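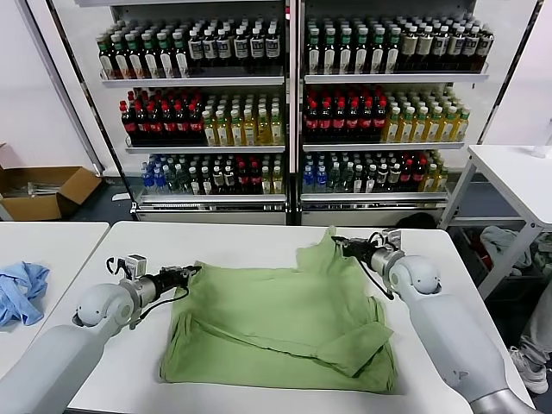
主题:回复:衬衫、T恤到底怎么叠才不占地方

分类:居家收纳 > 衣物整理 > 邮件列表存档
搜索本站 请输入关键词 搜索

发件人:Celeste Yáñez
日期:4/13/23

大家好呀!

潜水了好一阵子,看到这个话题实在忍不住要冒出来说几句(叠衣服这种事我能唠一晚上,家里人都躲着我)。先把原来的信引在下面,免得新来的朋友摸不着头脑:

> 各位前辈好,我刚搬到小一点的房子,衣柜只有原来的一半。
> T恤我一直是随便对折两下就塞进去,拿一件倒一摞,每次都翻得乱七八糟。
> 网上的叠法看了一大堆,有说先折袖子的,有说先对折的,还有卷成卷的。
> 我在床上试了几次,怎么叠都是歪的,领口那边总鼓出一块。
> 想问问:一、袖子到底先折还是后折?二、是不是非得买叠衣板?三、叠好的衣服是竖着放还是平着放?
> 另外棉的和速干的能用同一种叠法吗?
> 先谢谢大家了。

先说床的问题。你叠歪了,我猜一大半要怪床垫!床面是软的,手一压衣服就跟着陷下去,你这边刚抹平,那边又皱了。换到桌子上试试,白色的、浅色的桌面最好,布边歪没歪一眼就看出来。我自己就是在饭桌上叠,吃完晚饭擦干净,等桌面干透了再铺衣服。桌子不够大也没关系,旁边再并一张,没叠的扔那一张上,正在叠的这张只留一件。我以前图省事全堆在一起,叠着叠着袖子就搭到别的衣服上去了,一拎带起三件,气死人。

袖子先折还是后折,我的答案是先折。衣服正面朝下铺开,捏住上面两个角,往外轻轻抻一下再放下来,肩线就直了。这一步很多人跳过去,后面领口鼓包多半就是这么来的。抻的时候别使大劲,捏着的地方会揪起来一小团,放下以后用手掌往外捋平就行。然后一边的袖子往里折,压平,再折另一边,身子两侧跟着收进来,变成一个长条。袖子折进去以后,衣服看上去差不多就是个长方形了,到这儿如果还不方正,拆了重来,别硬往下折,越折越歪。

长条有了,下摆往上折,离领口留两指宽,再折一次或者两次,看你抽屉多高。我的抽屉浅,折三下正好能立住。

叠衣板我买过,Clestico家的,浅灰色,用了一个月就拿去垫花盆了。倒也不是它不好,小孩子的衣服用它挺快的,可我先生的T恤又宽又长,板子兜不住,两边还得自己再收一道。后来我剪了块硬纸板,就是快递箱子上的那种,照着抽屉的宽度裁,到现在还在用。所以先别花钱,家里找个纸箱拆一拆就有了。

竖放还是平放?抽屉竖放,隔板平放。竖着放最怕抽屉没塞满,抽掉两件剩下的全躺倒,我拿鞋盒隔了一下,好多了。平放的话一摞别太高,高了你又要回到“拿一件倒一摞”的老路上去。

棉的和速干的嘛,叠法一样,但速干的滑,立不住,我是最后那一下改成卷的,卷完把下摆翻过来包住。有弹力的薄料子也这么弄。浅色的我习惯单独放一格,像浅绿浅蓝这些,跟深色牛仔裤挨着久了真的会蹭上颜色,我有一件就是这么毁的,到现在提起来还心疼。

顺便交代一下我今年的进度。二月份换季的时候我把全家的衣服倒出来数了一遍,光T恤就有97件!!四口人啊!我坐在地上看着那一堆,半天没说话。最后挑了11件领口松得不像样的剪成抹布,还有一箱给了Cillarcombe那边的旧衣回收点,剩下的全部重叠。大约195分钟,中间喝了两杯茶,接了我妈一个电话,腰也酸了。第二天打开抽屉的时候倒是真高兴,每件都看得见。

对了,上回有人在列表里问箱子的事:衣服装箱的时候,盖子先敞着放一晚上,第二天再封。我婆婆教的,她说刚收下来的衣服摸着干,里头多少还带点潮气,闷进去容易有味儿。我照做了几年,箱子里确实没再有过那股霉味,你们信不信随意哈。

另外想反过来请教各位:连帽卫衣你们怎么叠?帽子我试过折进去,也试过翻在外面,怎么弄都是一个大包,抽屉根本关不上。现在全挂着,衣杆都快压弯了。有妙招的请直接回到列表里,别单独发我,好让大家都能看到。

先写到这儿,锅里还炖着东西呢!

Celeste

最后更新:4月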